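플루네로, 단체급식·케이터링 예약 프로그램 '하논' 새 버전 공개… 메뉴 변경 마감을 행사별로 따로 정한다

2024년 5월 18일

케이터링 업체용 소프트웨어를 만드는 플루네로가 주문·예약 관리 프로그램 '하논'의 새 버전을 내놓았다. 현장에서 오래 기다려 온 기능이 드디어 들어왔다. 메뉴 변경 마감 시점을 회사 전체가 아니라 행사 유형별로, 필요하면 행사 한 건마다 따로 정할 수 있게 된 것이다!

지금까지는 마감 기준이 하나뿐이었다. 조찬 도시락이든 저녁 연회든 똑같은 시간에 주문이 잠겼고, 급한 변경이 들어오면 담당자가 잠금을 풀고 고친 뒤 다시 잠가야 했다. 그 사이에 주방 출력물이 옛 내용으로 나가는 일도 있었다. 새 버전에서는 행사 유형 화면에 '변경 마감' 항목이 생겼고, 여기에 넣은 값이 견적서와 고객용 확인 메일에도 그대로 표시된다. 설정 한 번이면 영업, 주방, 배송 화면이 함께 바뀐다니 정말 반가운 소식이다.
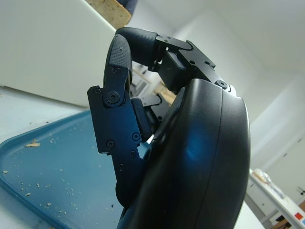 식단 표시와 알레르기 항목

알레르기 표시도 크게 손봤다. 재료에 한 번 입력해 두면 그 재료가 들어간 모든 메뉴에 표시가 따라붙고, 대체 재료를 고르면 표시도 곧바로 다시 계산된다. 뷔페용 이름표와 도시락 스티커 양식은 모두 17종이 기본으로 들어 있으며, 글자 크기와 언어를 업체가 직접 바꿀 수 있다. 한글과 영문을 한 장에 나란히 넣는 양식이 포함된 점도 눈에 띈다. 외국인 손님이 많은 학회나 기업 행사를 맡는 업체라면 이것만으로도 준비 시간이 꽤 줄어들 듯하다.

시험 운영은 3월에 시작됐다. 참여한 업체는 74곳으로, 소규모 도시락 전문점부터 연회장을 직접 운영하는 곳까지 고루 섞여 있었다. 시험 기간에 접수된 개선 요청 가운데 87건이 이번 버전에 반영됐다고 플루네로는 밝혔다. 특히 많이 나온 요청은 주방 출력물의 정렬 순서였는데, 이제 출고 시각순, 조리 구역순, 고객명순 가운데 고를 수 있고 사용자마다 마지막 선택을 기억한다. 작은 변화 같아도 새벽마다 작업표를 뽑는 사람에게는 이런 게 제일 고맙다.

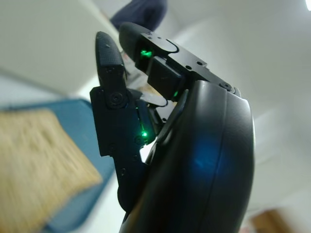
기존에 받아 둔 예약에도 새 마감 기준이 적용되나?

이미 확정된 예약은 확정 당시의 기준을 그대로 유지한다. 새 기준을 쓰려면 예약 상세 화면에서 '기준 다시 불러오기'를 누르면 되고, 이때 고객에게 변경 안내 메일을 보낼지 말지도 함께 고를 수 있다. 견적 단계에 있는 건은 업데이트 직후부터 새 기준을 따른다.

배송 업체 테테와의 연동도 시작된다. 하논에서 행사를 확정하면 배송 주소, 하역 위치, 현장 연락처가 테테 배차 화면으로 넘어가고, 차량이 출발하면 하논의 행사 목록에 상태가 표시된다. 두 화면을 번갈아 보며 주소를 옮겨 적던 수고가 사라지는 셈이다. 회수할 그릇과 보온통 목록도 같은 방식으로 전달된다.
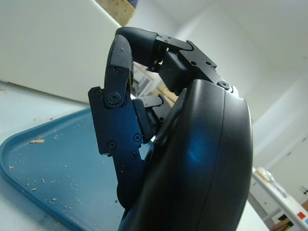

요금과 적용 일정

현재 하논을 쓰는 업체는 추가 비용 없이 새 버전으로 옮길 수 있다. 업데이트는 지역별로 차례차례 진행되며, 관리자 계정의 '버전 안내' 화면에서 자기 업체의 적용 시점을 확인할 수 있다. 행사가 몰린 기간이라면 적용을 최대 2주 미루는 것도 가능하다. 테테 연동은 선택 사항이어서 관리자 화면에서 켜기 전까지는 어떤 정보도 외부로 넘어가지 않는다.

회계 프로그램 노숨스카를 함께 쓰는 업체도 챙겼다. 계약금과 잔금을 나눠 받은 행사의 입금 내역이 이제 한 행사 번호 아래 묶여 전송된다. 취소 수수료 역시 별도 항목으로 넘어가므로, 월말에 환불 건을 하나씩 찾아 맞추는 일이 훨씬 가벼워질 전망이다.
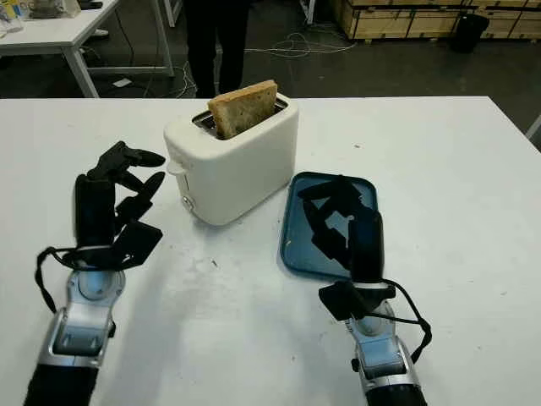
직원마다 마감 설정을 바꿀 수 있는 권한을 다르게 줄 수 있나?

권한은 세 단계로 나뉜다. 관리자는 회사 기본값과 행사 유형별 값을 모두 바꿀 수 있고, 영업 담당은 자신이 맡은 행사 한 건의 마감만 조정할 수 있다. 주방과 배송 계정은 값을 볼 수만 있다. 누가 언제 마감을 바꿨는지는 행사 상세 화면의 변경 기록에 남는다.

플루네로는 새 버전 사용법을 다루는 온라인 설명회도 준비하고 있으며, 참가 신청은 하논 로그인 화면의 공지에서 받는다.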